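Chapter 7
Household and Shop-Floor Chores: The Present State

7.1 What counts as a chore

A factory robot repeats one motion on parts that arrive in a known position. A chore gives no such help. The dishes are stacked differently each evening, the door has been left half open, and the bin has been moved since the last visit. For the purposes of this chapter, a chore is a task that a person does without special training, in a space that was laid out for people, on objects that have not been prepared for a machine.

The definition covers the home and a good part of the shop floor. Sweeping around a lathe, loading a cart and closing a supply cabinet all belong to it. Welding a seam in a fixture does not.

7.2 Reported success and useful success

Published results are usually given as a success rate over a set of trials. The reader should ask three things of any such figure: how many trials were run, who reset the objects between them, and what was counted as a failure. The Eko trials, discussed in Section 7.5, ran a towel-folding task 200 times in one kitchen and reported success in nearly all of them. When the same program was moved to a second kitchen, with a darker counter, the team stopped after 40 attempts.

Speed is a separate matter. A machine that clears a table correctly but needs most of an hour has done the chore in a technical sense only. On the shop floor at Zostska, cart loading was judged against the pace of the shift, and the machine was withdrawn for slowness although it dropped very little.

7.3 Doors as a test case

Doors are treated first because almost every longer chore includes one. A hinged door forces the hand to follow an arc. A sliding door asks for a straight pull, but the handle is often small and close to the panel, and the force needed changes along the track. Large glass panels add a further difficulty, as reflections and translucent surfaces can mislead depth sensors. 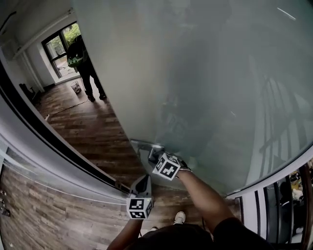

Plillora Group, Department of Mechanical Systems

One hand-held gripper is closed on the short metal handle of a frosted sliding door, and the other rests at the edge of the door frame. The printed patterns on the white cubes are markers of the kind used to recover the position and angle of a tool from video. A person supplies the judgment in work of this type; the machine must later supply its own. The Mabula data set, used in Exercises 7.4 to 7.9, contains 2000 door openings and closings.

Section 7.4 sets out the contact forces for a straight pull and derives the smallest grip force that prevents slipping.

Chapter 7 | Corrections to the department office | All rights reserved | Back to top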